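How I Cook Dried Beans (Without Planning My Whole Life Around It)

I used to be the person who bought dried beans, put them in a pretty jar and then opened a can anyway. Then my neighbor Mhairi Pringle brought over a pot of her white beans one night in February and I ate three bowls standing at the counter. So I asked her how, and I've been making them her way ever since, with a few changes of my own!

You'll need:
a pound of dried white beans
half an onion, skin and all
2 bay leaves
a few garlic cloves, smashed
olive oil and salt

Rinse the beans and pick out anything that looks like gravel (I found a real pebble once, so please look). Cover them with plenty of cold water, stir in a big spoonful of salt and leave them on the counter for 8 hours. I do this before work and forget all about them.

Drain, tip them into your heaviest pot and cover with fresh water by a couple of inches. In go the onion, bay, garlic and a good glug of oil. Bring it up to a boil for ten minutes, then turn it way down - you want lazy little bubbles, and a hard boil will split the skins.

Start tasting at 45 minutes. Taste five beans, and if even one is chalky, keep going. Old beans can take twice as long, and mine usually are old.

Salt again at the end and let them cool in their broth. Keep that broth! I freeze it with the leftover beans and it makes the best base for soup.

Recent posts
Renato's garlicky greens
Skillet cornbread, two ways
What to do with half a cabbage
Lentils for people in a hurry
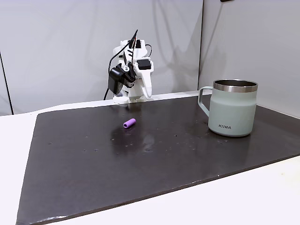

Pale green mug, white tabletop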